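Chapter 6
Lunch, Eventually: Putting Two Arms to Work at a Table

By now you own, or have talked a shared workshop into owning, two arms that can each pick up a block and put it down somewhere else. In Chapter 3 we made a great deal of this. There was a photograph of the block. It is time to admit that people who come to look at your build will watch the block move once, say "very good", and ask whether it can cook.

This chapter is about saying yes without lying. The task is steamed buns. Two arms share a table with an electric steamer, its lid and a plate, and between them they must deal with the lid and move buns between the basket and the plate. A child of six can do it. You will need several weekends and a second extension lead.

6.1 Why buns

I came to buns by way of failure. The first version of this project, begun in 2021, was going to make toast. Toast is flat, stiff and dry, and I thought it would be easy. The arm we were then using, a Warrier kit with the optional wrist, treated each slice as a thing to be driven through. We swept up for a month and changed the menu.

A bun is kinder. It is roughly the same shape from most sides, so a poor approach angle is often forgiven. It gives a little when squeezed, so the fingers can close slightly too far and still come away with something you would serve to a friend. It also marks, and the marks stay. You will find that a dented bun is a more honest record of grip force than anything on your screen, and I recommend keeping a few until someone complains.

The lid is another matter. Clear things are a misery for cameras. A depth camera will often look straight through a lid and report the table, or pick up the shine of the ceiling lights and report something floating above it. Before you write any code for the lid, go and look at what your wrist camera sees from close up, with the lights on as they will be when you work.

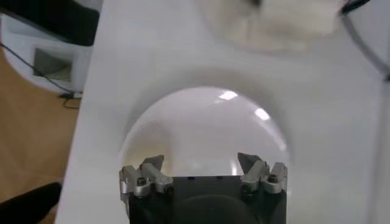 If the picture you get is mostly glare, move a lamp before you move anything else. I spent most of one May writing a filter to remove reflections and then found that the workshop had a dimmer switch. The filter is in Appendix C, for anyone who wants it.

6.2 Laying out the table

Put the steamer in the middle. Give the lid to one arm and the buns to the other, and do not let them swap jobs until you have finished this chapter. An arm that is allowed to help will help at the worst time.

Leave more room than you think you need. The fingers are narrow but everything behind them is wide, and it is the wide part that will knock the plate on the floor. Mark the positions of the steamer and plate with tape on the table top. Do your first runs with the steamer switched off and the buns cold. Steam fogs lenses, and a hot bun dropped at shoulder height is a hard thing to explain to whoever is sitting next to you.

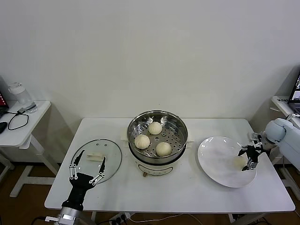
Forough Mahmoudi, on reading a draft of this section, wrote in the margin that she would never let the two arms start together. Hers run strictly in turn, lid first, and the bun arm is not even powered until the lid arm has reported itself finished. It is slow, she says, and she has not bought a new lid since.

She has a point, and I have bought several lids. Turn-taking is the right place to begin. We shall come to overlapping moves in section 6.5, once you have a stop button you trust and can reach without leaning across the table.

6.3 The open hand

Beginners worry about closing the gripper. Most of the trouble comes from opening it. A hand that is open a touch too little will land on top of the bun and press. A hand that is open too wide will catch the rim of the basket, or the bun next door, and then you are moving two things, one of them by accident.

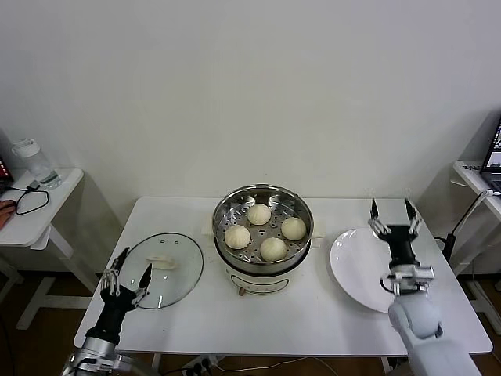 Set the opening first, while the hand is still well above its target, and check it by eye. On the Dranetti controller the value runs from 0 to 100, and it is worth writing the number that suits your buns on a strip of tape stuck to the arm. Buns vary between shops. So will the number.

Exercise 6.1. With the power off, move each arm by hand through its whole job, slowly. Note every place where your own elbow gets in the way. The arm's will too.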